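Search this site Go

Course handout 4 - Working rules for the shared arm cell
Riltura module, notes by Bláthnaid Mac Carthaigh, revised 8/24/19

Read before your slot. Short version of what I went through in lecture, plus the bits people kept asking about.

1. Who can run the arm

Two people per slot, always. One drives, one holds the stop. The person on the stop does not type, does not look at a phone, does not fetch things. If you need something from the cupboard, arm goes to hold first and then you go.

Sign in with both names. "Group B" is not a name.

2. Speed and force

Teaching and first runs: 115 mm/s max at the tool. After a clean first run you can go up to 400. No higher, even if the controller lets you. The controller will let you.

Force limit stays where Bülent set it. If a task trips the limit, the task is wrong (approach height, usually) - go back and fix that. Do not raise the limit to get a nice log.

3. Contact with lids, rims, thin edges

Most of our stops in April came from this. Rules:

- come in from straight above, slow for the last stretch
- find contact first, close fingers second. Seperate steps in the program, separate lines in the log
- know where all three fingers are before you go down, the middle one gets there before you think
- light things near the target get pushed. Either clear them or write down that you left them in

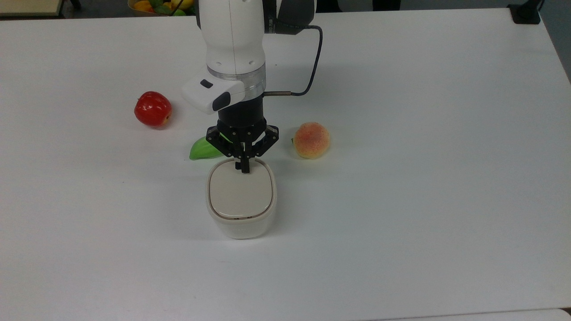
Fig. 1. Middle finger at the lid, fruit left in around the container.

For clutter tasks like the one in Fig. 1 the side fingers matter as much as the one touching. Check clearance left and right at the height of the objects, not at the height of the wrist. Anyone who only checks the wrist loses marks, same as last year.

4. Cable

Look at the cable loop before every run. Needs slack at the wrist for the full turn you plan, and should not drag over objects on the table. If you turn the wrist past half a turn, walk it through by hand at teach speed first. Connector not seated = no run. Don't tape it. Come find Ojārs Bite or me.

5. Objects

Log every object by what it is and where it starts. "Fruit" is too vague, put "apple, left of container". The Natel sheet has boxes for this, use them. Put things back in thier basket at the end, the next group needs the same set.

6. When it stops

Hands off. Read the message out loud, write it down word for word, then clear it. Same message 2 times in a row - you are finished for that slot, leave the arm where it is and get someone. No third try.

7. What to hand in

Log sheet, program file, half a page on one thing you would change in the rules above. Half a page. Dridham students hand in through their own office.

Next handout: tool changes and payload settings.

Comments

Mutua Muli: Does the 115 limit count for retract moves too or only going down?

Bláthnaid Mac Carthaigh: Both, on a first run. Will add it.

Paloma Iwasaki: sec 5, our sheet has no box for start position?? might be the old version

Bülent Akyol: Old version, yes. New ones are in the tray by the door.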